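Section 5. Laying the bench mat

Covers the gray surface mat on the light wood benches. Read Section 4 (Clearing the bench) first. Allow the tape a full hour before you put anything heavy on the mat.

You will need:
Surface mat, Flulex, bench size
White masking tape
Dry cloth and soft brush
Scissors
Bench log sheet

5.1 Preparing the wood

1. Clear the bench completely, including anything leaning against the wall.
2. Brush the wood along the grain, from the wall toward you.
3. Wipe with the dry cloth. Do not use the Turnari cleaner on bare wood. It leaves a film and the tape will lift within a day.
4. Check the wood for old tape. Peel it back slowly at a low angle. If it tears, warm it with your hand and try again.

5.2 Placing and taping

1. Unroll the mat with the matte side up. If the ends curl, roll it the other way and leave it for 5 minutes.
2. Line up one long edge so that a band of wood shows beside it. Do not push the mat over the edge of the bench.
3. Tape the corners first, then the long edges. Each strip goes half on the mat and half on the wood.
4. Press from the mat outward. Torn ends are fine, but the strip must lie flat.

Note: a ragged patch of tape does not have to be replaced if it still holds. Run a fingernail along the seam. If the nail catches under the mat, put a new strip over the old one.

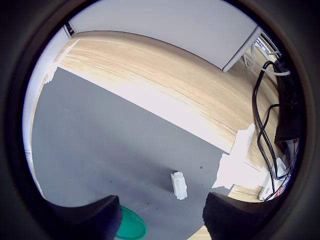

Vachon Workshop Services - Bench and Surfaces Team

Crumbs and specks show up quickly on gray, so the mat needs a brush-down at the end of each session even when it looks clean from the door. Brush toward the middle and lift the dirt off with the cloth. Brushing outward drives it under the tape. Take small loose items off first and put them in the tray.

5.3 Working on the mat

1. Put down only what the job needs.
2. Set lids and other round items flat, away from the taped edges.
3. Lift items to move them. Dragging wears the surface and loosens the tape.
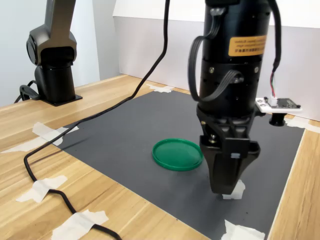

4. Leave the tape at the wall side alone during a session. It is the hardest to reach and the last to come up.

Caution: do not cut on the mat. The Flulex sheet is thin and a blade will mark the wood below. Use the Mukovier cutting board, part 1194.

5.4 Replacing the mat

Replace the mat if it has a tear, a permanent curl or a stain that will not brush or wipe off. Write the bench number in the log and tell Thérèse Lemieux - she keeps the spare rolls. Bench 6 takes the short mat, so check the label before you cut the wrap.

Revised December 27, 2018, N. McIntyre. Replaces the August sheet.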